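8/17/22 — workroom notes, Sidurine leotards

Cut the second test piece for the girls' long-sleeve this morning, size 32, in the purple Abella fabric. Lovely stuff to look at, a pig to sew! It creeps under the foot the whole way down the side seam, so I dropped the presser foot pressure to 2 and went back to the narrow zigzag (the one Elie likes for the competition ones). Much flatter. I did have to unpick the left sleeve once, my own fault — I'd matched the front notch to the back.

Leg elastic next. The April batch had the complaint about riding up on the beam, and Chaminda reckons we were pulling too hard across the seat. So this time I stretched it only at the back curve and laid it in plain round the front. 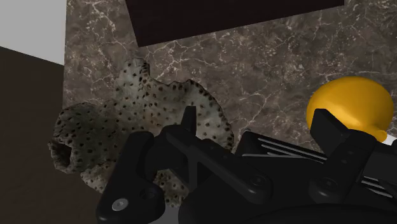
Gusset lining went in after that, no drama. I pinned it instead of using the spray, which leaves a mark on the darker colours. Khurram wants the crystals on the shoulder only, and I'm with him. A full 100 down each arm is a lot of glueing for something that gets rolled over on a mat.

Still to do: neck binding, then wash it cold and measure the body length again. Levente has the old figures in the blue folder. Also need to ring Benell about the matching scrunchie offcuts, and ask whether the 1,000 metre reel of woolly nylon comes in plum or just that awful mauve.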